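Kurz erklärt für Kinder, heute: **Warum hält eine dicke Jacke warm?**

Eine Jacke hat keinen Ofen drin. Keine Batterie, kein Feuer. Die Wärme kommt von dir! Dein Körper heizt die ganze Zeit, Tag und Nacht, sogar im Schlaf. Die Jacke passt nur auf, dass die Wärme nicht gleich abhaut.

## Der Trick mit der Luft

Luft leitet Wärme ziemlich schlecht. Klingt komisch, denn Wind ist doch kalt? Stimmt, aber Wind ist Luft die sich bewegt. Die trägt die Wärme weg. Luft, die stillsteht, macht das kaum.
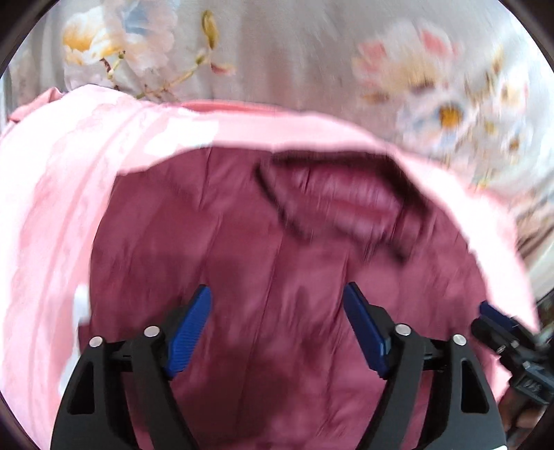
Also muss man die Luft einsperren. In Watte, in Daunen, in Wolle. Überall winzige Zwischenräume, und in jedem sitzt ein bisschen Luft fest. Tiere können das auch: Ein Spatz plustert sich im November auf wie eine Kugel. Mehr Luft zwischen den Federn, weniger frieren.

## Und wozu die Nähte?

Ohne Nähte rutscht die Füllung nach unten. Dann hast du einen dicken Bauch aus Daunen und oben an den Schultern nix. Darum steppt man: Außenstoff, Füllung, Innenstoff, alles zusammennähen, in Streifen oder Kästchen. Jede Kammer behält ihre Füllung.

Kleiner Nachteil, an der Naht ist die Jacke dünn. Da geht mehr Wärme raus.

## Probier's aus

Du brauchst:

- 2 gleiche Gläser mit Deckel
- warmes Wasser aus dem Hahn (nicht kochend!!)
- einen dicken Schal
- ein Thermometer

In jedes Glas 400 Milliliter Wasser, Deckel drauf. Ein Glas in den Schal wickeln, das andere bleibt nackig. Eine halbe Stunde warten, dann messen. Welches ist wärmer? Aufschreiben.
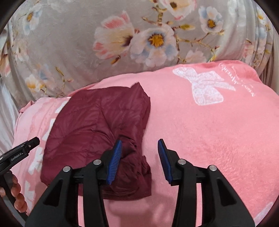 Noch was zum Knobeln: Hält der Schal auch kaltes Wasser kalt? Erst raten, dann testen. Wieder zwei Gläser, diesmal mit Wasser aus dem Külschrank.

## Schnelle Wörter

**Isolieren:** Wärme aufhalten, rein oder raus.

**Daunen:** die ganz weichen Federchen von Gänsen und Enten. Haben keinen festen Kiel wie die großen Federn.

**Steppen:** mehrere Lagen Stoff zusammennähen.

Ach ja, nasse Daunen kleben zusammen. Keine Luft mehr drin, also auch nicht mehr warm. Bei Regen lieber was drüberziehen. Und die Jacke im Sommer nicht ganz eng zusammenquetschen, sonst bleibt sie platt. Vor dem Winter einmal kräftig aufschütteln.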